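The Slow Rise of Nurkau Smoked Lager

For most of its first year, the smoked lager at Nurkau was the beer you ordered by accident. It sat at the far end of the tap list, under a stout everyone already loved, and the brewery made it in batches so small that a good Tuesday could wipe one out. 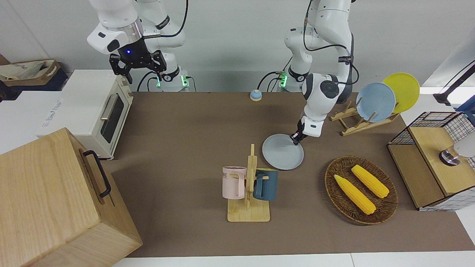

Then the regulars started asking for it by name, and then they started bringing their friends, and by February the line for the Lonent release (that's the stronger winter version, rested on toasted oak) ran past the loading dock and into the parking lot. The brewery had filled 317 bottles. They were gone before lunch!

What a beer, though. The smoke comes up first, soft and a little sweet, like the edge of a campfire two sites over, and then the malt rolls in behind it with bread crust and a touch of honey. It finishes so clean that you're reaching for the glass again before you've made up your mind about the last sip. I've had it with bratwurst, with sharp cheddar, and once with a slice of cold pepperoni pizza, and I'd go back for all three.

Bigger tanks came next. Last year Nurkau sold 2,406 cases, and the Zerouali taproom across the river now pours it year round, right beside its own excellent pale ale. The two breweries even made a beer together, a dark wheat called Clenari, with smoked malt from one and house yeast from the other. Only 100 kegs exist. If you spot a handle, order the full pint.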